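3.2 Station layout and daily upkeep

The garment station is one of two in the Wekstead cell and is used only for shirts. It consists of a light wooden table with a black fabric backdrop hung behind it and along both sides. The fabric is clipped at the top edge and left unstretched. Early trials with a tensioned sheet gave a flatter background, but the sheet pulled its supports inwards over a week of use, and the sides had to be re-squared each morning. Wrinkles in the fabric have had no measurable effect on tracking.

Demonstrations are recorded with a pair of hand-held grippers, one per hand. Each gripper has two black fingers with ribbed orange pads on the inner faces and a square fiducial marker on each finger. Finger opening is recovered from the distance between the two markers in the wide-angle view, so the state of the markers matters more to data quality than any other part of the tool. Figure 4 shows the station from one gripper, with the second held over the right shoulder area of a blue shirt.
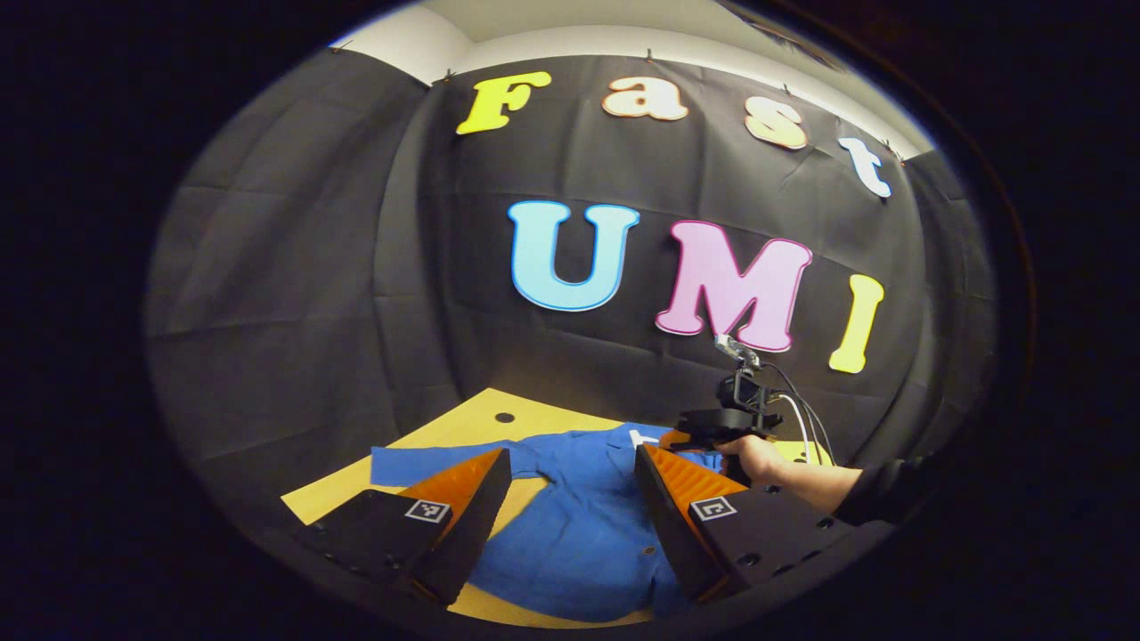
Figure 4. Garment station with a long-sleeved shirt laid out on the table, seen between the open fingers of one gripper. The second gripper is at the right.

3.3 Marker and pad maintenance

Markers are wiped with a dry cloth at the start of each shift. A marker is replaced when its border is chipped or when the detector loses it in more than 8 of 1000 consecutive images during the opening test. In this test the operator opens and closes the fingers slowly over the full range while facing the backdrop. After replacement the width calibration is repeated for that gripper only.

Pads wear faster than markers. Lint collects between the ribs and lowers the grip on thin cotton, which shows up first as slipped collars. We brush the pads after every batch of 81 demonstrations and change them in pairs – a new pad facing a worn one shifts the closing point and biases the recorded width. The finger screws are checked at the same time.

Cables are the remaining source of stoppages. Of the 2469 demonstrations recorded at this station by the end of October, most of those discarded were lost to a loose connector on one gripper. Nghĩa Thân re-routed the cables with a longer slack loop near the wrist, and the fault has not come back. The same routing is now used on the Prutavell station, where the grippers are otherwise unchanged.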